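Shetty Street Community Workshop
Minutes of the general members' meeting, June
Held in the back room, 7:00 p.m.

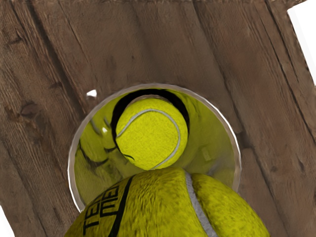
1. Attendance and opening

Present: Lavanya Panicker (chair), Thibault Besson (minutes), Yuzhen Qiu, Thư Hầu, Lesego Du Plessis, and members as signed in the book. Apologies were received from the Wulitz Gardens group, who had a plant sale the same evening.

Lavanya opened the meeting at 7:05 p.m. The agenda was accepted with one change. Item 6 (kiln) was moved ahead of the library item so that Yuzhen could leave early, but Yuzhen then stayed to the end.

2. Minutes of the last meeting

One correction. The last minutes gave the price of the new dust hose as $74 for two lengths. It was $74 for each length. With that change the minutes were approved.

3. Matters arising

The side gate has been rehung and now closes without lifting. The latch is still the old one and sticks. Lesego has a spare latch at home and will bring it.

The letter to Pultis Property about the gutter was sent. Pultis replied that the gutter is on their list for the fall. Members felt this was too late, as the rear wall was damp for most of the winter and the timber rack stands against it. Lavanya will write again and ask for a date. In the meantime the rack is to be pulled forward a hand's width from the wall. Two members offered to do this before the next open evening.

The lost property box was emptied as agreed. A pair of reading glasses and a good block plane were claimed. The rest went to the thrift store.

4. Money

Yuzhen gave the report. The balance at the end of last month was $1,367. Income was mostly dues and the spring stool-making class. The largest bill was electricity, which was higher than in the same month last year because of the kiln.

A member asked why the class money was shown in one line with dues. Yuzhen said it had always been done that way, but it would be easy to split and she will do so from next month.

The insurance renewal from Clernero came in at $748 for the year. There was discussion of whether to get another quote. Thibault said the policy covers members using the lathe without a supervisor present, and the cheaper one we looked at two years ago did not. It was moved by Thư and seconded by Lesego that we renew with Clernero on the same terms. Carried, with one abstention.

5. Open evenings and key holders

Open evenings have been busy and the bench space is short after 7:30 p.m. Several people said they had come in, waited, and gone home. Ideas put forward were a booking sheet, a second evening, and a time limit on each bench.

Thư spoke against the booking sheet. At her last workshop the same few people filled it in on the first of the month and then did not always come. Lesego thought a sheet could work if a bench was released after fifteen minutes. A second evening was more popular, but it needs a key holder each time, and we have only three who can lock up.

Agreed to try a second evening for the summer, if two more key holders can be found. Anyone interested should speak to Lavanya. Key holders need to have been members for at least a year and to have done the first aid session. The time limit was not put to a vote.

There was a short discussion about music. Members are asked to use headphones in one ear only when machines are running, and to turn off the radio when the last person at the long bench leaves.

6. Kiln

The kiln tripped the breaker again, twice in one firing. The electrician looked at it and found no fault in the kiln, but said the circuit should not be shared with the dust extractor. Until a separate circuit is put in, the two must not run at the same time. Yuzhen has put a note on both switches.

The cost of a new circuit is not known yet. Lesego will get a written quote – the figure the electrician gave over the phone did not include the trench along the yard side. This will come back to the next meeting.

Potters are reminded that shelves should be scraped after each firing and that glaze tests go on a saucer. One shelf was ruined last month and has been thrown out.

7. Tool library

Thư reported that most loans came back on time. The long sash clamps and the moisture meter are both overdue. She has left messages with the borrowers.

It was asked whether power tools could be lent out as well as hand tools. Thibault was in favor of lending the cordless drills only. Others were worried about batteries coming back flat or not at all. Lavanya pointed out that the insurance covers tools on the premises and she was not sure about tools at a member's house. Thibault will check the wording with Clernero. No power tools are to be lent before then.

The sharpening stones need flattening. Thư will show anyone who wants to learn how to do it before the next open evening, starting at 6:15 p.m.

8. Summer sale

The sale will be held in the yard again. Members may sell their own work and keep the money, less the same share to the workshop as last year. Tables go to those who ask first. Lesego has the list.

The Wulitz Gardens group has asked to share the yard and sell seedlings. All in favor. They will need to be told that the yard tap is turned off at the main and has to be opened from inside.

Thibault asked that prices be marked on every piece this time. Last year he spent most of the afternoon walking around looking for people to ask.

9. Any other business

The coffee fund is empty. The tin has been moved next to the kettle.

A member asked if offcuts under the stairs were free to take. They are, except for those with a name on them. Anything with a name and still there at the end of the summer will go in the free pile.

The bike rack bolts are loose. Thibault will tighten them.

10. Next meeting

Same room, 7:00 p.m. Thư will chair, as Lavanya is away. Items for the agenda should reach Thibault a week before.

The meeting closed at 8:50 p.m.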